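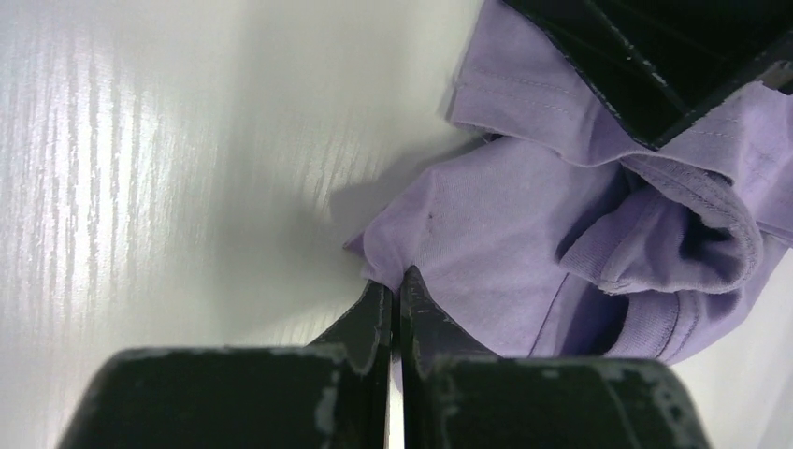 PRILARI, March 2023

Flerkik Garment Set: two-arm recording kit for cloth handling

If you have ever tried to teach a machine to pick up a shirt, you already know why we put this kit together, and you probably have a drawer of your own half-finished attempts at it. Cloth is a stubborn subject. It slides, it folds under itself, it hides its own corners, and the same sleeve never lands the same way twice. The Garment Set is what we use in our own workroom at Floteo to gather examples of people doing the job well, and we are very pleased to be able to send it out to other teams now.

What comes in the box

You get a matched pair of grippers with tapered black fingers, a small camera for each wrist, the hand controls, and our recording program, called Price, already set up on its own little computer (a keyboard and screen you will need to find yourself). The arms are not included. Most of our customers have a pair already, and we would much prefer to help you fit the grippers to the ones you know.

About the fingers

We went through a good many shapes before settling on this one. The base is wide and the tip is narrow, so a person at the controls can gather up a pinch of knit fabric near a hem and hold it there while the other gripper comes in from the far side. On light-colored cloth the dark tips are easy to find in the wrist view, and our operators tell us they lean on that more than they expected to. The fingers do pick up scuffs and pale chips along the edges. We keep using them like that and so can you, but spare pairs are listed at the bottom of the page.

About the recordings

Each take holds both wrist views, the position of both arms, and how far each gripper is open, all on one clock. Press the foot switch to begin and press it again to end. If a take goes wrong, hold the switch down and Price will ask whether you want to keep it anyway. Please do keep some of them! Shanti Mathur, who looks after our training runs, likes to have the fumbles and second tries in the set along with the smooth ones, marked as such.

A sample library comes with every kit: 206 takes of small garments being opened out, turned the right way and laid flat, recorded on a pale table top. Bright overhead lights can leave streaks of glare on a surface like that. We left those takes in, and if your own room is lit the same way you may be glad of them.

Getting started

Reynaldo Catacutan wrote the setup guide, and it is a friendly read at 19 pages. Plan on an afternoon for fitting and lining up the cameras. New operators should practice on one plain knit top before moving on to anything with buttons or a lining.

Spares and extras

Finger pair, black: $125
Foot switch with 9 ft cable
Wrist camera bracket, left or right
Printed setup guide

For the last three, and for a price on the full kit, write to the workroom and tell us which arms you have.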